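4.2 Where the bowls go

Respondents in the Ilton survey were asked where in the home they put a bowl down when they had finished with it. We had expected the sink to do well. Of the 418 households that returned the form, 228 named the table, and 10 wrote in the margin that the question was impertinent. These last were coded as "other."

The table's lead held in Kan, where kitchens are smaller and the sink is seldom more than two steps away. Distance, the favorite explanation of the earlier literature, therefore does poorly. Household size does a little better. People who live alone return bowls to the cupboard more often than couples do, perhaps for want of anyone to leave them for.

Color was added to the form late, at the request of a reviewer, and we are now grateful. Households with bowls in more than one color were more likely to leave them side by side than to stack them (Figure 3).

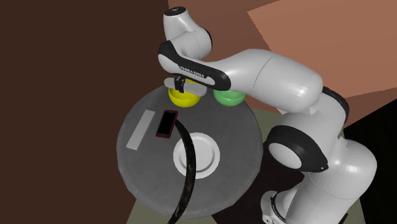

Figure 3. Yellow and light green bowls, unstacked, on a round table.

Whether color discourages stacking or whether people who dislike stacking buy colorful bowls, we cannot say from a single mailing. A second form went out in January with a question on lids. Replies are still arriving, many of them concerning lids we did not ask about.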